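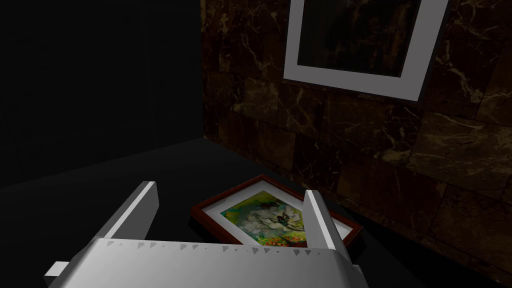

Simulated wrist view: framed painting on the floor, between the gripper fingers.

June 11, 2019. Flivgate workshop, Kornport.

The picture-handling task was run in simulation ahead of the build of the physical arm. The wooden frame lies at an angle to the fingers, close to the marble wall, and the right finger has little room on that side. Approach speed is to be limited to 350 steps per second within the last stretch, and to 1000 elsewhere. The earlier setting of 2000 is withdrawn.

Outstanding: two finger pads to be cut from the Illeo sheet; wrist offset to be checked against the printed bracket. Colleagues are asked not to alter the scene file until the offset has been entered.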